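The Rulow Line

Leg 1. Dilville to Finov

The timetable gave 629 minutes for the whole route, including the wait at Finov. Weronika Laskowska had copied it onto an index card in pencil. Her aunt, Bronisława Wasilewska, had made the same trip in a July before the line was shortened, and had left a notebook of platform numbers, fares and places to eat soup. Weronika carried the notebook in her coat and checked each entry against the present.

The fare was 540. The notebook said 4. She wrote the new figure beside the old one and initialed it.

Seats on the left side faced the river. The conductor, a man named Pawlak, punched her ticket twice, once for each half of the route, and told her the dining car had been removed. She recorded this too.

Leg 2. Finov

The wait was long enough to visit the old town, which begins behind the station and climbs to a chapel. According to the notebook, the chapel key was kept at the Czerwiński bakery. The bakery was open. The woman at the counter had the key on a hook and handed it over without asking for a deposit.

Inside there were two benches and a visitors' book. Weronika turned back through the pages until she reached her aunt's handwriting. The entry gave a name, a town of origin and the words "arrived alone, left with H." There was no H. anywhere in the notebook.

She read the line again, copied it exactly, and locked the door.

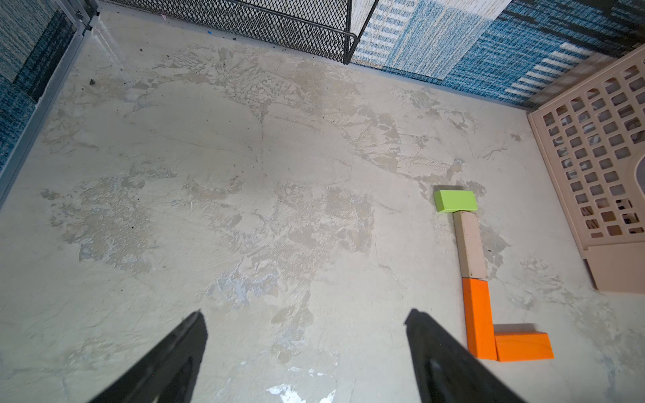

Leg 3. Finov to Rulow

The train left at 7:00 in the evening. Pawlak was still on duty. He punched the second half of her ticket and saw the notebook open on her knee.

"That's my pencil," he said. "The blue one. I lent it to her for the crossing times."

Weronika looked at the badge on his jacket. It said Hubert. She moved her coat off the next seat and found a clean page.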